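# 社团相册 · 三月的活动室

开学之后一直有人问我们相册什么时候更新，真是不好意思，拖了这么久。上学期的那几页还挂在旧地址上，这一页从三月写起，接着讲 Urosus 和它的手。往年的相册都是图多字少，这回反过来，大家就当是边喝茶边听我们唠叨吧，毕竟攒了一肚子的话。

先给新来的同学和偶尔点进来的家长交代一下。我们是 Grolberg 学院的学生机器人社，活动室在实验楼 204，上楼以后往右拐，门上贴着一张褪了色的课表的那间就是。社里同时在做的东西有好几样，有做小车的，有做循迹的，还有一个小组一门心思要让机械臂写毛笔字（目前写得最好的是“一”字）。人最多、最吵、占桌子也占得最厉害的，是 Grullinar 项目，也就是教 Urosus 做桌面上的事：拿起来，放下去，挪一挪，摆整齐。

听起来很简单，对吧？我们去年报名的时候也是这么想的。当时在立项书上写的是“预计一个学期完成基础抓取，第二学期开始叠毛巾”。现在回头看这句话，大家都会脸红，不过立项书我们没有改，就让它留在文件夹里，给后来的学弟学妹看看，也挺好的。

## 为什么叫 Urosus

每年招新都有人问，索性写在相册里。名字是第一届社员投票投出来的，候选里还有“小白”“大力”和“二零四”。Urosus 据提名的人说念起来像一头脾气很好的熊，而那时候机器人刚到活动室，走到哪儿都要两个人扶着，确实有点熊的样子。投票结果出来以后，喜欢“大力”的那一派不服气了好一阵子，所以如今的启动脚本里有一行提示还是“大力已就位”，谁也没舍得删掉。

项目名 Grullinar 就更没有来历了，是某位前辈在建代码仓库的时候随手敲的，敲完发现没有重名，就一直用到今天。有人专门查过各种词典，什么也没查到，倒是顺便学会了几个别的单词。

## 这个月在忙什么

三月的主要任务是重新做抓取的示范数据。我们用的办法很老实：由同学在旁边遥控，带着机器人的手把一个动作从头做到尾，把手腕相机看到的画面和各个关节的角度一起存下来，存够了再拿去训练。寒假之前，我们攒了 2,241 段；到三月底整理硬盘的时候，总数到了 3,273 段。数字报出来那会儿屋里响起了一阵掌声，然后有人问了一句“里面有多少是能用的”，掌声就停了。

能用不能用，得一段一段地看。这活儿没有什么捷径，大家排班来看，晚上七点以后开始，一边看一边在表格里打勾。什么样的算不合格呢？手抖得太厉害的不要，中途有人把胳膊伸进来扶东西的不要，动作做到一半大家笑场、遥控的同学跟着一块儿笑、结果手在半空里晃来晃去的，也不要（这种其实挺多的，很可惜，因为看着特别开心）。开头等得太久的可以留，把前面剪掉就行。

看得多了，会慢慢看出每位同学的“手感”。有的人遥控起来非常果断，直直地就过去了；有的人喜欢先在上方停一停，像是在打量；还有的人每次都要绕一个小弯，问他为什么，他自己都不知道有这个习惯。我们后来在表格里加了一列，记下遥控的人用的是哪只手柄、坐在桌子的哪一侧，训练的时候把不同习惯的数据匀一匀，效果比一股脑全塞进去要稳当一些。

另外还有一件事值得说一说：手腕相机的视角和人的视角差得实在太远了。我们站在旁边，看到的是一张桌子、一个机器人、几样东西，清清楚楚；可是从手腕往下看，桌子可能只剩一个斜斜的角，手自己就占了老大一块地方。新同学第一次坐下来看数据，十有八九要把脑袋歪过去，歪了半天才问：“哪边是上？”我们都是这么过来的。

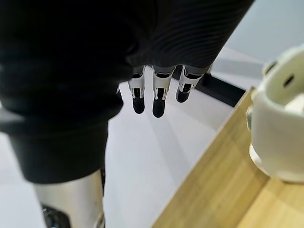
*Urosus 右手的手腕视角：黑色针织袖套下面垂着手指，右边是浅色木桌和一件白色的圆筒状物件。*

挑它放进相册，是社里几个人讨论以后一致同意的。平时大家发出去的都是机器人的正面照，昂首挺胸，很精神；可是我们每天真正面对的，绝大多数是这样子的画面：袖套的褶子，银白色的指节，圆圆的黑色指尖，底下一片泛着光的浅色地面。看久了会觉得很亲切，就像在看自己的手一样。

对了，眼尖的同学会注意到袖套上面那些细细的横纹。针织的料子在光底下很上镜，这一点我们在整理数据的时候才慢慢发觉，也有点头疼，因为布料的褶子每次都不太一样，手一动，褶子也跟着换一副模样。负责训练的小组为此讨论了两个晚上，有一派说应该把袖套那一块从画面里遮掉，另一派说让模型自己去习惯，将来换了袖套、换了颜色也不怕。最后两种办法都试，分成两条线往前跑，眼下还没有分出高下，等有了结果会写在下一页里。

## 练习的流程，给想来试试的同学

时常有外系的同学在门口探头，想进来又不好意思。请进来吧！只要有社员在，谁都可以坐下来试一试遥控，我们巴不得多几双不同的手来录数据呢。流程大致是这样的：

- 先在门边的登记本上写名字和时间，把包放到靠墙的架子上，桌子周围尽量别堆东西。
- 看一位社员完整地做一遍，看的时候可以随便问。
- 坐下来，先空手比划，让手抬起来、放下去、张开、合上，熟悉一下手柄的轻重。
- 觉得顺手了，再开始碰桌上的物件。从大的、圆的、不容易滚的开始。
- 每录完一段就停一停，自己说一句“好”或者“重来”，旁边的同学会替你记上。
- 录完以后把手带回到桌子外面的等候位置，手指自然朝下，再松开手柄。

最后一条请一定记得。有好几次大家急着去食堂，手还悬在桌子正上方就走了，下一位同学一启动，桌上的东西就被扫得到处都是。东西倒是没有坏，只是有一个小零件滚到柜子底下，我们趴在地上拿尺子够了好半天，连中午的红烧排骨都错过了。

第一次来的同学通常会觉得怎么这么慢。是的，真的很慢。人伸手拿个杯子，想都不用想，一秒钟就拿到了；换成遥控，光是判断指尖离桌边还有多远，就得琢磨好一会儿。我们建议头几回别贪多，录上十来段就起来走走，喝口水，看看别人怎么弄。手腕要是酸了就歇着，千万别硬撑，人累了以后录的那些东西，到筛选的时候多半还是要删掉的，两头都吃亏。

## 关于 Kanaan 邀请赛

今年要去参加 Kanaan 邀请赛，这件事终于定下来了，报名表也交上去了。我们报的是桌面操作组，规则里规定每队有 6 次正式尝试的机会，取其中最好的一次计分。机会听着不少，可是去年在现场看过的前辈提醒我们，灯光、桌子、地面全都跟自己的活动室不一样，头两次差不多都是在适应场地。

所以三月下旬我们做了一件有点折腾的事：把活动室的布置换着花样地来。窗帘拉上录一批，拉开录一批；桌子往左转一点录一批，再往右转一点录一批；有一天傍晚太阳正好斜着照进来，桌面上的一条亮得晃眼，负责遥控的同学眯着眼睛说要不别录了吧，旁边几个人异口同声地说录，就是要录这种！那天录到很晚，走的时候楼道的灯都关了，大家举着手机一路摸下楼，还挺高兴的。

桌面操作组的题目要到赛前才公布，往年考过码放、归类，还有把东西从桌子一头递到另一头。我们给自己出了一份模拟题，难度从“把杯子往前推一点点”到“收拾一顿早饭以后的桌子”，后者到现在连人都嫌麻烦。模拟题放在共享文件夹里，欢迎出更刁钻的，出题的人如果愿意，也可以在旁边看着我们抓耳挠腮。

路上怎么运 Urosus，也讨论了很久。它比看上去要沉得多，上回从一楼搬到二楼，楼梯拐角那里差点儿卡住，后来是把门卸下来才过去的。这次打算两只手单独拆下来装箱，箱子里垫厚一点，袖套另外装一个袋子，洗干净、晾透了再带走。请负责行李清单的同学把备用的螺丝和扎带写在第一行，去年就是忘了扎带，到了场馆满世界去借，虽说借到了，还因此认识了隔壁队的朋友，可是当时急得嘴上都起泡了。

## 零零碎碎的记录

相册底下一向留着一块地方，抄一些活动日志里的句子，这个月的也照例抄几句。日志是大家轮流写的，字迹和口气都不一样，就原样放着：

> 今天的手很听话，不知道是手柄调过了，还是我中午睡了一觉。

> 提醒：录之前把桌角的胶带撕掉，上周有几段里能看到半截胶带，看数据的人以为是要抓的东西，讨论了十分钟。

> 晚上七点半，训练跑起来了。坐着等。吃了两个橘子。又吃了一个。

> 曲线往下走了一点点！虽然只有一点点，但是是往下走的！

> 谁把我的杯子拿去当抓取物件了？可以用，用完请洗。

> 新同学第一次遥控就把方块放正了，全场鼓掌。第二次没放正，也鼓掌了。

> 明天要考试，今天只看数据不录新的。看着看着又录了三段。

写到这里发现又超篇幅了，负责排版的同学大概要皱眉头。再补几件小事：活动室的小黑板重新刷过了，写字很顺，请大家不要用油性笔；工具墙上少了一把小号的内六角扳手，看见的请挂回原处；想要往期相册原图的，来 204 找当天值班的社员拷贝，自备移动硬盘，原图比较大，等的时候可以顺手帮我们看几段数据，看数据的表格就开在靠窗那台电脑上，打勾还是打叉都有说明，一看就会。

家长们如果想来参观，也很欢迎，傍晚来最好，那时候人齐，也最热闹。孩子可以坐下来试遥控，个子小的我们有垫子。去年有一位小朋友坐在那儿录了一下午，录得又稳又有耐心，临走的时候还跟 Urosus 挥手说再见，我们遥控着右手也朝他挥了挥，挥得歪歪扭扭的，他笑得前仰后合。可惜那一段没有存下来，后来我们就养成了习惯，只要手在动，就先把录制打开。

下一页相册会放邀请赛之前的准备，还有袖套那两条线的结果。想投稿的同学请把照片和一两句话的说明放进共享文件夹里的“相册待选”，说明写长一点也没关系，反正大家都看见了，我们这儿写得长的可不止一位。

Grolberg 学院机器人社 · 相册小组
三月，于 204 活动室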